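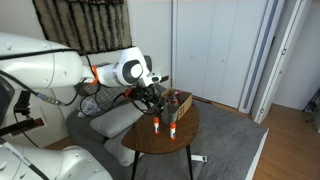
首页 期刊 过刊 投稿 检索 登录

4.2 小边桌的桌面形状与摆放习惯

写这一节之前我先坦白一下，我原本对小边桌没什么兴趣。课题最早是冲着餐桌去的，问卷发出去以后，回来的109户里有一大半在“其他意见”那一栏写了边桌：嫌它碍事的，舍不得扔的，还有一位写了满满一页纸，讲她怎么把一张小桌从阳台挪到床边，又从床边挪到门口（那一页我读了好几遍，真好看！）。于是就有了现在这一节，篇幅比开题时计划的长了不少，请各位多担待。

先说形状。方桌和圆桌前人写得够多了，我这里主要谈不规则的圆角桌面，也就是访谈里大家叫“水滴”“鸡蛋”“瓜子”的那一类。图4中的小木桌就很典型：棕色的桌面，深色木纹看得清清楚楚，轮廓圆润，接近水滴形，一头收窄成一个角，下面是细细的黑色桌腿。我把这类桌面收窄的那一头叫作“窄端”，宽的那一头叫“宽端”，后文都这么用，免得每次都要绕一大圈。

窄端朝哪儿放，是我问得最多的问题，也是受访者最愿意聊的。多数人把窄端对着过道，理由很朴素，走过去不磕腿。也有人反着来，窄端塞进沙发和墙之间的缝里，宽端露在外面放茶杯和遥控器。Sharada Poojary帮我做了后半程的入户访谈，她在记录里单独列了一栏“转过没有”，我起初觉得多余，整理的时候才发现这一栏用处最大。住进来以后把桌子转过方向的人家，说起边桌来明显更有话讲，哪个角度顺手、哪个角度别扭，都能说出个一二三；从没转过的，常常要低头看一眼才答得上来窄端朝着哪边。

再说木纹。我们给受访者看了Trolell和Metex两套样板，桌面轮廓完全一样，只换深浅。浅色那套大家夸“干净”，深色那套夸“耐脏”，听上去像在说同一件事，追问下去差别可大了。选深色的人更常提到桌上会留着东西过夜，杯子啦、眼镜啦、拆了一半的快递啦；选浅色的人则爱讲擦桌子。我不敢说是颜色影响了习惯，没准是习惯挑了颜色，这个设计分不出先后，我在第6节还会再唠叨几句。

桌腿也值得提一下。细腿的好处是底下看着空，扫地方便，小屋子里尤其讨喜。坏处呢，好几位老人跟我说过不敢撑着它站起来。Iyengar样板间那次，我们把细腿桌和粗腿桌并排摆着让人随便坐、随便放，后来翻笔记，粗腿桌边上的人放包放得很随意，细腿桌边上的人会先用手轻轻按一下桌面。这个“按一下”我特别喜欢，可惜当时没有想到要系统地记，只能当作一条旁证写在这里。

最后交代一下材料。本节引用的访谈转写共3000多行，由我和Sharada各编一遍，不一致的地方坐下来一条条对。编码表一共7个类目，“摆放方向”和“转动经历”原来是合在一起的，预编码之后拆开了。拆开以后有几户的归类变了，变动都列在附录里，想看原话的读者可以直接翻过去。样板的尺寸沿用Flotlow的那份图纸，与4.1节相同，不再重复。

4.3节接着谈边桌和座椅的高差，那部分数据是10月补采的，受访者与本节有重叠，读表的时候请留意编号。

本网站使用Cookie以改善您的浏览体验。继续浏览即表示您同意我们的Cookie政策。 接受 设置

联系编辑部 | 版权所有，未经许可不得转载 | 返回顶部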